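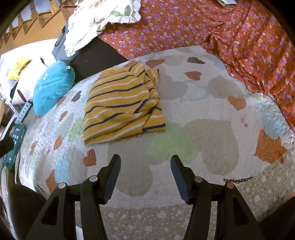

Figure 2. View from the hand-held gripper above a folded striped shirt on a quilted bedspread.

4.2 Equipment planning for the household tasks

The largest open question at the planning stage was how to divide a fixed equipment budget between hand-held grippers and full robot arms. The original proposal, prepared at the Brotholm site, assumed one arm for each task area and treated the hand-held units as spares. After the pilot work in October this order was reversed. Folding, sorting and bed making take place in rooms that differ in layout, lighting and available floor space, and a fixed arm has to be mounted and checked again each time it is moved. A hand-held unit can be carried upstairs in a bag.

Figure 2 shows a typical working view for the folding task. The two fingers are wide apart and the shirt lies between and beyond their tips, on a textured bedspread printed with hearts. Surfaces of this kind mattered for purchasing. Two finger designs were under review, one supplied by Tremus and one by Weltik, and both had been judged mainly on rigid objects. Soft items on soft bedding place different demands on the fingertip: it must slide under a layer of cloth without also picking up the cover below. We therefore asked both suppliers for sample tips before any order was placed, and required that tips be sold separately from the linkages.

The request for quotes covered 24 hand-held units, with delivery in two lots. The second lot was made conditional on the repair record of the first. Pivot pins and linkages were listed as replaceable parts, each with its own price, and the quote had to state how long those prices would be held. One supplier declined to price parts separately and offered a yearly service plan instead. The plan was costed over the life of the project and found to exceed the price of a reasonable stock of spares, though it would have reduced the staff time spent on repairs.

Staff time proved harder to budget than hardware. Solomiia Bondarchuk kept the repair log during the pilot and estimated that some 50 hours of bench work had gone unrecorded, most of it in short sessions between recordings. These hours were added to the revised plan as a separate line. Þórey Grímsdóttir reviewed the plan for the Nyitrai site, where no workshop is available, and recommended that complete units be exchanged by courier – a choice that raises the number of units held in reserve but avoids sending a technician.

Under the revised plan, 29 percent of the equipment budget is reserved for spare parts, exchange units and shipping. The purchase of a full arm is deferred to the second year. It will be used for playback trials at Brotholm only, and its specification will be written once the choice of fingertip is settled, so that the same tips can be fitted to both the arm and the hand-held units. Costs for computing and storage are treated in Section 4.3.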